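4. Planning the equipment purchase

4.1 What the site needed

The Medberg site handles small metal parts for a repair business. Parts arrive in cardboard boxes, are stored on open shelving, and are picked by hand into cups before they go to the benches. The site manager asked us whether a mobile arm could take over part of the picking, and what the company should set aside for it. Our earlier work (Section 2) looked at purchase price only. In this section we cover the full plan, including the items that were left out of the first budget.

We began with the order records for May. They showed 1,253 picks from the open shelves. Most were for fittings and bolts that a mid-size gripper can hold. Long rods and sheet stock were removed from the plan early, and we did not price equipment for them.

4.2 Buying, leasing and sharing

Three ways of getting the equipment were compared. The first was to buy an arm and base outright from Distmont, with a separate order for the gripper and wrist camera. The second was a lease over 60 months, with service included. The third was to share one unit between Medberg and the Deák building, moving it by van when the work called for it.

Sharing looked cheapest on paper and was dropped first. The two buildings have different floor heights at their loading doors, and each move would have meant a new setup of the shelf positions. Staff at Deák also had their busiest hours at the same time of day as Medberg. Bernadette Strickland, who runs purchasing for both buildings, put a labor cost on each move, and with that added the saving disappeared.

The lease and the purchase came out close to each other. The purchase is the better choice if the unit stays in use past the end of the lease term. The lease is better if the parts mix changes and a different arm is needed. We advised the company to buy the arm and base and to lease the software, which the vendor, Mimum, bills by the year.

4.3 Costs outside the main quote

The main quote covered the arm, the base, one gripper and installation. It did not cover the following items, all of which had to be added to the budget before approval:

Spare gripper fingers. The fingers wear fastest when they pick bolts with sharp threads. We planned for 6 sets in the first year.

Cup holders and mounts. The hand pickers use loose cups. A machine needs the cup to be in a known place, so mounts have to be bought or made in the shop.

Lighting and window shades. Strong daylight reaches the work area. Glossy holders and bare metal reflect it, and the camera then has trouble telling a part from a highlight. Shades were the cheaper fix and were put in the budget ahead of extra lamps.

Cable covers and straps. These are small items, but the first budget had no line for them at all.

Training time. We counted paid hours for 2 operators. Dénes Somogyi wrote the training plan, and the hours were charged to the project and kept out of the building's normal wage line.

4.4 Checking space around the shelving

Before the order was placed, we checked how much room a wrist and gripper would have near the shelves and the cup holder. A floor drawing is of little use for this. It gives the outline of the shelving but not the brackets and clips that stick out at working height. 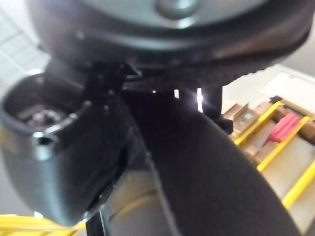 Figure 4. Wrist-level view of the work area, with small metal parts in the dark cup-shaped holder at left and yellow shelving behind.

The space check changed the order in one respect. We had planned on the wider of the two gripper bodies because it came with a longer warranty. The narrow body leaves more room for an approach from the side, and its price is lower. The difference was moved to the line for spare fingers.

4.5 Approval and schedule

The revised budget was approved on 2024-09-23. Payment to Distmont is split between the order and final acceptance, and the software lease starts at acceptance. Strickland asked that the contract name a single contact for faults, so that Medberg would not have to decide whether a given fault belonged to the arm or to the software. Both vendors agreed to this in writing. Mounts and shades are ordered locally and have to be in place before installation begins.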